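Worovar grasp set, data card

Aug 27, 2020

What it is
More than 200 short recordings of a hand-held gripper picking things up from a white table and, now and then, dropping them. We collected them at Fulthorpe to test one modest idea: that a policy learns to close its fingers sooner if it is also shown plenty of footage in which there is nothing to close them on. We call these the idle clips. There are 87 of them and they are every bit as gripping as you would expect.

Method
Each idle clip starts with the jaws open over bare table. The operator moves the tool about for a while and stops. Labels are per clip: grasp, miss or idle. Two people labelled everything, and a third settled the arguments, most of which concerned the word "miss".

Result
Trained with the idle clips, the Cheon baseline stopped snapping at shadows and closed earlier on real objects. On shiny objects it got slightly worse. We have a theory about this and no evidence.

Known problems
Pad wear was not logged before June.
Clips from the first 3 sessions have drifting timestamps. Run the Grernus fix script before loading, and run it once only.
All recordings use one table. Your table will differ.

Licence
Free for research use. Please cite the card, and send corrections to the maintainer. 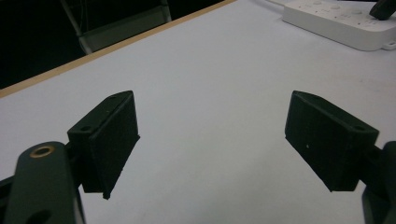 The Worovar maintainer, Fulthorpe

Open jaws over bare table, the starting position for an idle clip. The small holes along the tops of the pads make handy reference points if you are redoing the alignment.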